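4. What people told us about washing their bedding

4.1 The question nobody finds interesting at first

When I started asking people how often they change their sheets, I expected short answers. I'd say the word "sheets" and get a look, and then twenty minutes later I'd still be standing in somebody's hallway hearing about a grandmother who ironed pillowcases. So I want to slow down in this section and let the interviews breathe a little, before we get back to the survey numbers in Section 5.

We had 203 households in the survey, spread over two towns, Trevness and Holel. I picked seven of those households for longer visits, four in Trevness and three in Holel. I did the visits myself, mostly in April, and my colleague Steinar Bisgaard read all of my notes afterward and argued with me about them (he still disagrees with my reading of the second Holel household, and I've left his objection in the appendix).

The first thing I noticed is that people don't have one answer. They have an official answer, usually "every week," and then a real one that comes out when they start talking about a particular bed. The guest bed has its own rules. So does the bed where the dog sleeps. One woman in Trevness told me "every week, of course," and then walked me through the last month and got to two changes. She wasn't embarrassed at all. To her, "every week" was the rule, and the rule was still true even in a month when she didn't follow it.

I've started calling this the calendar answer. It shows up all over the survey too, and it's a big reason I don't trust the single-question measures used in older laundry studies. If you only ask once, you get the calendar.

4.2 Patterned sheets and plain sheets

The second thing surprised me more. In every one of the long interviews, people treated printed sheets and plain white sheets as two different kinds of object. White sheets were for guests, for being sick, for "when it has to be really clean." Printed sheets were for regular life. They got washed cooler, they got dried on whatever was free, and they stayed on the bed longer - sometimes a lot longer.

I asked why, and the answers were all over the place. Some people worried about colors fading. Some said a busy print doesn't show much, so there's less pushing you to get up and deal with it. One father in Holel said his kids would only sleep on sheets they had picked out, and he wasn't going to fight about it at eight in the evening. I have a lot of sympathy for that man. 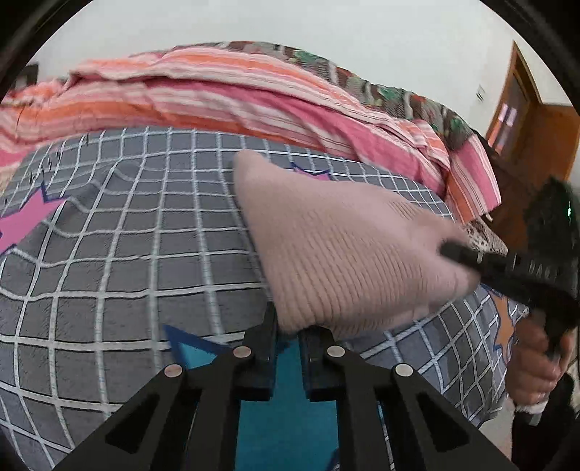
Figure 3. Bedsheet with a large turquoise-blue star outlined in dark navy, and a pink knitted item.

Knitted things came up over and over, and I hadn't planned for them. My interview guide covered sheets, pillowcases, duvet covers and blankets, full stop. But beds collect stuff! Sweaters, shawls, a hat somebody took off while reading. People had strong feelings about whether these count as bedding. Two of the households said yes, if it lives on the bed it gets washed with the bed. The rest looked at me like I'd suggested putting the cat in the machine. Hand knits were their own category again, washed by one particular person in the house and sometimes not washed at all, just aired out by a window.

Painemal's idea of "drifting textiles" is useful for this. Things move into a place bit by bit and pick up that place's rules without anyone deciding it. I'd add that they can also keep their old rules, so a sweater on a bed is still a sweater on laundry day. That makes bed changing slower than it sounds, because somebody has to sort first.

4.3 Who does the sorting

I'll be brief here, as the time-use tables are coming up. In the long interviews, the person who stripped the bed was often not the person who sorted what was on it. Teenagers in particular were happy to pull everything off in one big armful and carry it downstairs, and then a parent stood at the machine pulling the wool back out. When I asked both of them separately who "did the bedding," they both said "me," and I think both were right.

Steinar wanted us to code this as shared work. I wanted two separate codes, stripping and sorting, and that's what we ended up using in the Farkance coding sheet. It makes the tables longer, but the two jobs take very different amounts of attention, and the survey item on tiredness only lines up with the second one.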